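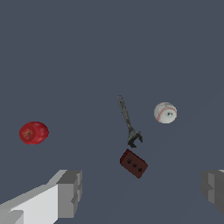
Small objects on a slate blue-gray surface, with a gripper reaching in.

Religion and Public Life, Unit 5: Reading Surveys About Belief
Handout prepared by Kyriaki Moschos, revised March 15, 2019

Bring this to section. The copies in the hallway are last year's and have the wrong reading on them.

We left off with the Namstead study, which asked 400 residents whether they were "religious." A large share said no. Many of those same people, a page later, reported lighting candles for the dead and fasting before Easter. The newspaper in Wedley ran the first answer as its headline and had no room for the second.

Three terms to keep apart:

Affiliation: what a person ticks on the form. It costs nothing and may have been settled by a grandmother.

Practice: what a person does, such as prayer, fasting, dress, or turning up. People round this one upward, especially when the interviewer looks like someone's aunt.

Belief: what a person holds to be true. Hardest to ask about, so naturally it gets one question near the end, when everyone wants to go home. 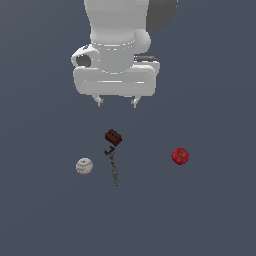

Why do surveys of the same town give different figures for attendance?
Mostly the wording. "Do you attend services?" invites people to describe the person they mean to be, while "Did you attend in the past week?" gives them less room. Timing matters too: a survey taken in January will miss the Easter crowd.

On who gets asked. Achilleas Tsoukalas drew his sample from parish mailing lists and found the town very devout. Shaohua Song used phone numbers and found it much less so, though she also found that devout people hang up politely. Read both, and read the methods sections before the tables.

Motive questions ("Why do you keep the fast?") deserve their own warning. If the form offers only "family" and "faith," a person who fasts for both has to pick, and the report will then announce a conflict she never had.

For next time: Triantafyllou, chapter 3, skipping the appendix unless you enjoy weighting. Write 2 pages on one question from the Namstead form that you would reword, and give your new wording in full. Papers go to Eirini Chatzigeorgiou, who does not accept them under the door.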